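About Givness

Givness is a home organizing and laundry folding service with a teaching room on the second floor of the old Claltedon building. Vaida Sproģis and Bình Văn opened it with one table and a borrowed iron. We now have a staff of five and have worked in 3,383 homes.

Most of our work is plain household work. We fold, sort, label and put away, and we show people how to keep it going after we leave. A first visit usually starts with the linen closet — it is small, and it can be finished in a morning.

Our classes are held at light-colored wooden tables, with storage baskets close at hand. Each class takes up to six people and runs two hours. Bring a few things from home if you want to practice on your own towels.

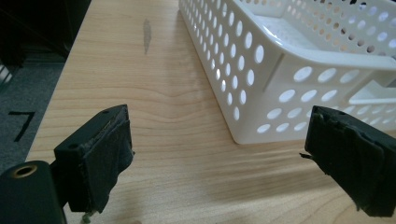
White plastic storage basket on a table in the teaching room.

Towels come first in the beginner class. Students learn a fold in thirds, then a roll for narrow shelves. Children's towels are often an odd size, so we spend some extra time on those.

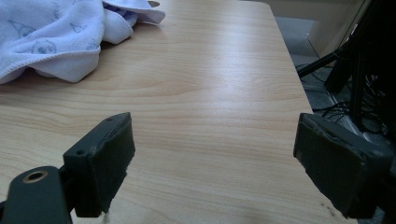

Zdzisław Śliwiński wrote to us in December that he had folded towels the same way for years and never got the closet door to shut. He uses the roll now, he said, and there is a shelf left over for sheets.

Home visits and classes are booked through the front desk. Rimantas Jankauskaitė handles the schedule and can also answer questions about prices.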